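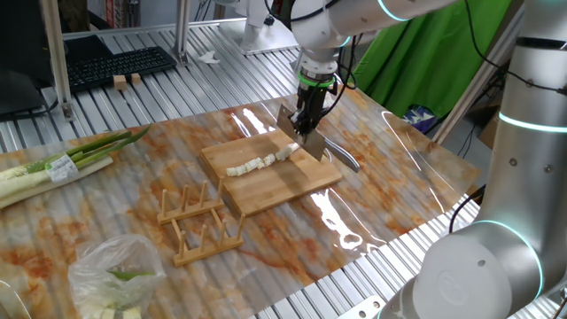

A student in the April class asked whether the white part of a green onion has to be cut before the leaves, as her grandmother always insisted.

Well, there is no law about it, but I do like to start at the white end, and your handout for the Clelstead evening course follows that order.
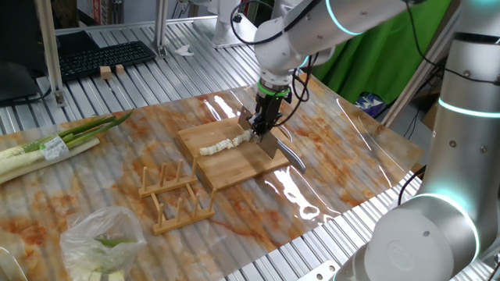

Keep the blade upright and let it come down through the stalk in one go – sawing only squashes the layers. Short pieces are what we want for the broth, and please don't fret if they come out a bit uneven. 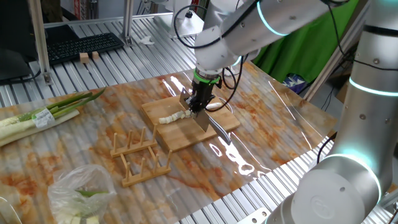

Cut pieces can go into a clear bag and then the fridge, ready for the Kovel dumplings after our 30 minute break.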